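Rilatby House, Room 2: bedroom check before letting
Form by Evier Lettings. Tick, cross or n/a, comments underneath. A blank comment will be taken to mean you didn't look.

1. Bed made, cover clean on top
Tick. Roses, green leaves, no marks that I could find, though a pattern this busy could hide a fried breakfast.

2. Bed clear of belongings
Cross. Folded clothes at one side, a heap at the other, and an olive-green thing in the heap that I have chosen not to investigate.

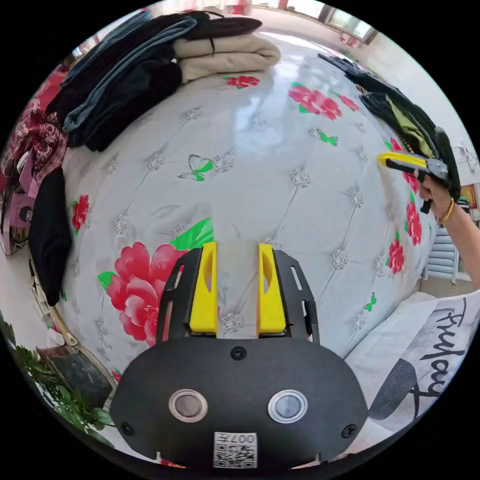 3. Bed frame level, slats sound
Could not be tested under load, or rather it is being tested under load already. No creaks. Look again once the wardrobe has been given some work.

4. Clothing kept off heaters
Tick. It is all on the bed, so full marks there. Leave 900 mm clear in front of the heater, as per the Bautista fire sheet.

5. Trip hazards
Anything that slides off the heap becomes one. Black clothes on a dark landing at 6 a.m. are how ankles get turned. Fold, then put away. Folding alone scores half.

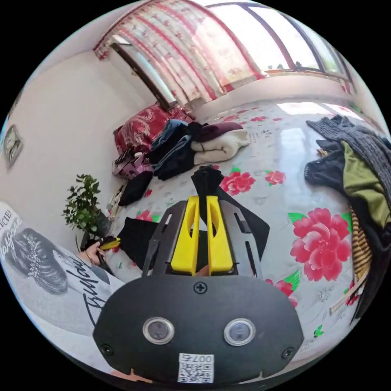

Rilatby, October

Second visit. Items 1 to 5 stand. Carried on from 6.

6. Chargers and cables
Cross. Tangled cables do not belong on bedding. Coil them and move them to the desk. Extension lead is a Flultix, rated 3,000 W, and is not to be fed into another one.

7. Sharp or pointed items
Cross. A pointed tool with a wooden handle lives in a drawer. It does not live where people sleep.

8. Plants
Upright, on a saucer, 200 mm from any socket. A pot on its side is a cross, however healthy the leaves. 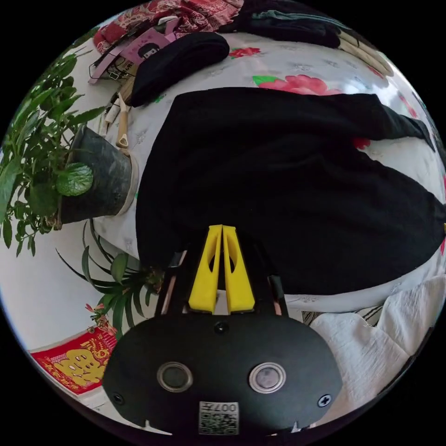 Reply from the tenant, by email: I dispute item 2, as the bed is the only flat surface in the room big enough to sort on, and your form has no box for work in progress.

Noted. Box added to the next print of the form. Item 2 remains a cross.

9. Window opens and latches
Tick. Stiff.

10. Smoke alarm sounds on test
Tick, and next door came round to say so.

Recheck: Saturday, items 2, 6, 7 and 8 only.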